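Skate team wants my drawing for a shirt AND a board. What do I charge, and who owns it?

Posted by Senell

A small skate company called Zimberg has asked me for a graphic. It started as one board. Then it was one board and a tee, and as of last night (11:40 pm, which is apparently office hours) it's a board, a tee and "maybe some stickers, whatever." I've been offered 300 dollars and 10 decks, and I have two knees that no longer believe in decks.

The art is a heron being sick into a top hat. I'm fond of it. I'd like to be able to sell my own prints later, and I've never signed anything more serious than a library card. The shirt would be plain white with the heron in one colour on the chest.
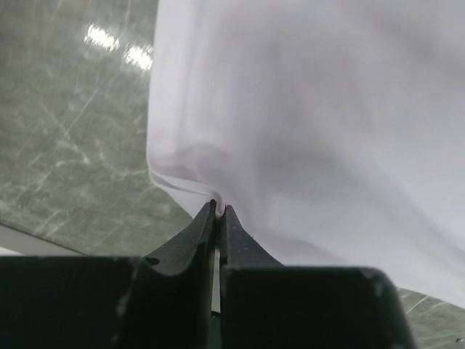
White fabric, nothing printed on it.

Is the money normal? Do I lose the heron? And should I be drawing the board and the shirt as separate pieces, or does one file do for both?

Posted by Wagner Medeiros

I've done graphics for 27 boards, of which I was paid properly for perhaps the ones you'd expect, so take this as the voice of a man with a lot of free wheels.

The money is low but not insulting for one board. For a board, a tee and whatever, it's low. Price each use on its own line. Board, so much. Shirt, so much. Stickers, so much, even if it's a token amount, so that the word "whatever" has a number next to it.

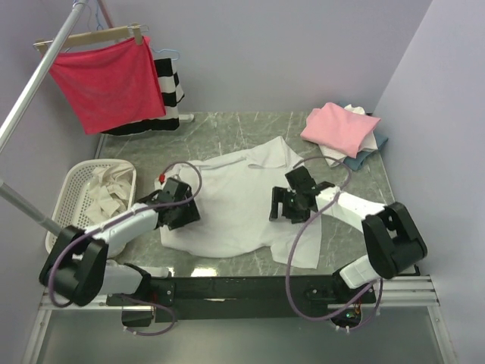 On ownership, you want a licence and they want a buyout, mostly without knowing either word. In Canada the copyright normally starts out with you as a freelancer, and handing it over takes something in writing with your signature on it. So read anything they send before you sign it. Mine says what the art can go on, for how long, how many get made, and that I can sell prints. It fits on a page. I also ask for a credit on the deck, in type a person could read without kneeling.

Look for the phrase "moral rights waived" as well. If it's in there, they can give your heron sunglasses.

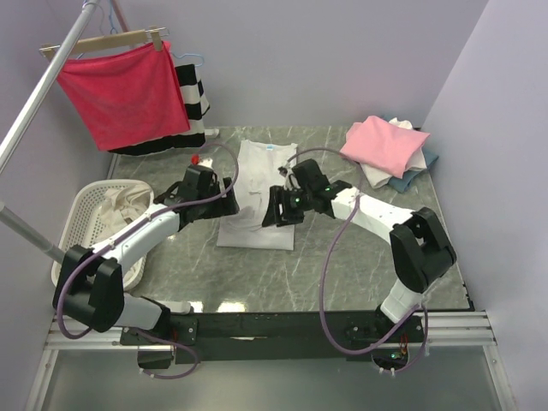
Draw it twice, or at least lay it out twice. A deck is a tall skinny thing with trucks bolted through it, and somebody's favourite part of the drawing always ends up under the hardware. A chest print is closer to square. My first tee for Quintana was a board graphic shrunk to fit and it looked like a necktie.

Posted by Pulside

just take the decks and sell them. also 300 is fine, i got a burrito

Posted by Quintana Dave

Not the Quintana mentioned above, before anyone asks.

Agree with most of that, except I'd get half the money up front. I did 3 graphics for a shop on a handshake and have since become very good friends with their voicemail.

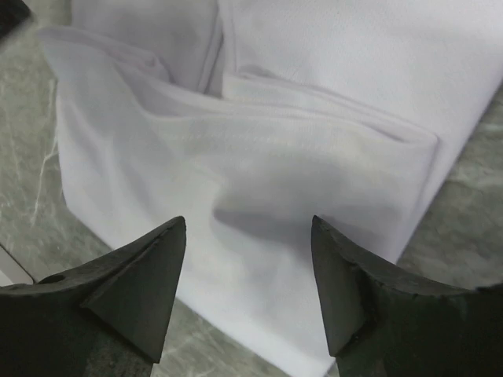

For one-colour printing, give them solid black vector art and name the ink colour separately. Fine feather lines will fill in, so thicken them and leave bigger gaps than looks right on screen. Ask for a test print before the full run goes ahead, and check how high they've put it. Printers love the stomach, for some reason.

Keep your layered file and send them the flat one. I'd buy the heron, by the way, if it comes in navy.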